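Clubs & Societies | Robotics | Term news

Robot club: coffee by open evening?

Quick one from the robotics club as I've got to get back down there before they lock up. Project Maillard is still going. For anyone new, the idea is that the arm puts a cup under the coffee machine, presses the button and brings the drink over on a tray. Sounds easy. Isn't.

We're on the pick-up part at the moment. One person drives the arm by hand, another resets the table, then swap. Tray moved a bit, cup moved a bit, go again. The Year 10s are much better at driving than I am, no suprise there.

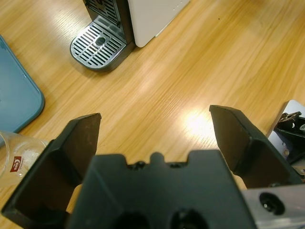 Target for the half term was 30 good runs per pair and most pairs are there. Skitel, our lot from the lower school, did 46 and want it in print, so there you go. Total in the club log now stands at 2,783 since we began, counting the bad ones. Please keep writing the bad ones down!! They're useful, and Kamarul Teoh can't sort out the training without them.

Cups on their side are still the main headache. Standing up, fine. Lying down, the arm tends to nudge them along the table and then everyone groans. 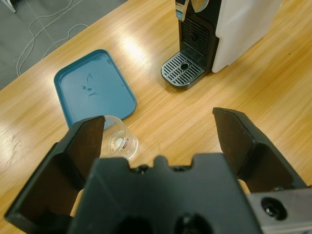 Kamarul's answer is to come in lower and slower, and to start from more angles. We'll try it for a couple of weeks and see. No water in the machine untill he says so, please.

Also coming up: the Beltatberg schools meet in March. We can take 2 teams, forms to me by end of lunch on the last day of term. Need a parent with a big car for the arm. Anyone?

Club is after school as usual, 3.45 in the design block. Bring a snack, tie long hair back.

Tumavberg School Newsletter | Contact the school office | © Tumavberg School | Back to top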